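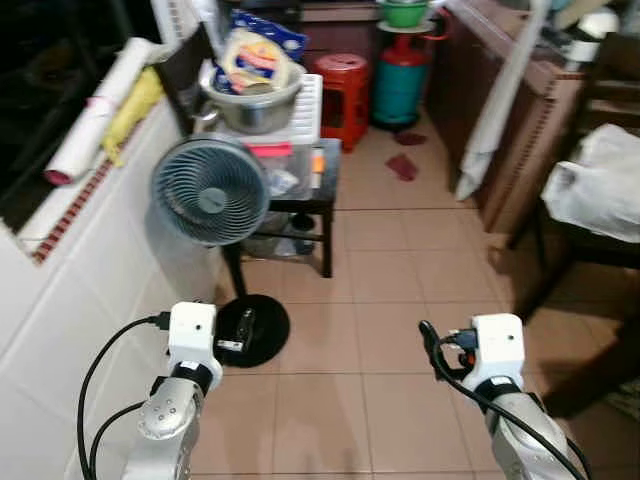
Stornotwood S6 arm pair: four weeks of use

I bought the S6 pair to replace two older Brakdale arms that had worn out at the elbow. The job is household work in ordinary rooms: moving light objects, pressing buttons, handling cloth. What follows covers the arms, the wrist modules and the controller. The grippers I tested came from two makers and get their own section.

Arms

Rated payload is 500 g per arm at full reach. Mine held that without tripping, but the shoulder motors ran hot after a long session and the controller cut speed until they cooled. At half the load I never saw a cutback. Repeatability is fine for picking up a cup and marginal for plugging in a connector. Clyde Boateng ran the same test on his Brakdale pair and got a tighter spread, with slower moves.

The joint housings are held by a lot of small screws. Plan on checking them weekly. Two on my left arm had backed out by the second week – threadlocker fixed it.

Wrist modules

The white wrist block is easy to swap and the collar under it seats firmly. My complaint is the cabling. It runs outside the arm, so the black cable has to be left with enough slack for full wrist rotation, and that slack swings. Tile floors with a desk fan, a stool and chair legs close by are a fair test of this, and the S6 does worse than the Brakdale, whose cable goes through the forearm. I ended up limiting wrist roll in software. Archana Negi uses spiral wrap on hers and reports fewer snags, at the cost of a stiffer bend near the plug.

Grippers

The stock parallel gripper opens wide enough for a mug but closes unevenly on anything thin. The Morgan two-finger unit costs $195 more per side and is better on cloth and bags. It is also heavier, so subtract that from the payload. For round handles I saw no difference between them.

Controller

Setup took an afternoon. The calibration routine asks for both arms to be parked, then moves them one joint at a time. It fails silently if the second arm is unplugged. Firmware 6 added a proper error message, but the update also reset my joint limits, so save them first. Latency over the wired link was steady for the whole month. I would not use the wireless option for anything that touches an object.

Verdict

For $1,000 less than the Brakdale pair, the S6 is a reasonable choice if you can live with outside cables and keep a screwdriver handy. Buy the Morgan grippers if you handle fabric. I am keeping mine and will check the elbow play again in November.

Related reviews
Brakdale forearm cable kit, installed
Morgan two-finger gripper: pad wear
Fomilia head camera mount
Wired and wireless controllers compared, by Slamet Krishnan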